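Went to the open day at Mulleck this afternoon. They build gripping arms for packing and kitchen work. Posting a few notes while I still remember them.

It's in an industrial unit behind the tile warehouse. The sign on the road still has the old tenant's name on it, so I drove past twice. Parking was fine once I found the gate.

You sign in, get a sticker, and wait for a group. Mine was mostly people from food plants, plus a father with two teenagers who asked better questions than the rest of us.

First stop was the packing line, which they call Condance. It puts pouches into trays. The trays go on a belt and a person at the end checks them. 229 trays on the counter when we walked up. It stopped once while we stood there and an operator cleared it with a button on the side panel.

I asked what the stop was. A pouch lying at an angle the software didn't like. He said they'd prefer it to stop than guess. Fair enough.

The second stop was the one I came for. It's a single arm at a table, handling ordinary household things. The project name is Plekero. Zachary Ross ran this part and he was happy to be interrupted, which helped.
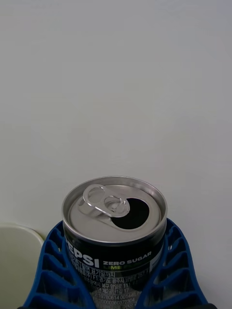 Soft fingers are what I wanted to see up close, because at work we use hard jaws with rubber pads and we dent things. The ones at this table are blue with slanted ribs between an inner and an outer strip. Ross said the ribs let the inner strip give when it meets something round. They had them on a Pepsi Zero Sugar Lime with the tab already pulled, one finger on each side of the label. An opened can is a much better test than a sealed one. A sealed can pushes back. An opened one will fold if you squeeze it in the wrong place, and we have a bin at work that proves it.

The small print on that label is in Korean, and one of the teenagers started reading out the address on it. Ross said they buy drinks from whatever store is closest and the import shop is closest.

I asked about grip force. He didn't give me a number. He said it depends on the object and they set it low and bring it up. I'd have liked the number.

Also asked how long a set of fingers lasts. They swap them on a schedule, and they'd rather throw out a decent pair than find a split rib in the middle of a run. A replacement pair takes two screws. Our pads take glue and an overnight wait.

There was a talk at the end in a side room. 56 chairs and people still standing along the wall. The slides were mostly about the Ibrahim site, where the first Condance line is going in July. Too much about floor plans for me, but the plant people were writing it all down.

Questions I didn't get to: how the fingers do with grease, and whether the blue comes in a food-rated version. I left my email at the desk for both.

Coffee was decent. No lunch, so eat first if you go to the next one.

I'm going to ask my manager about a trial pair for our can station. Will post here if we get them.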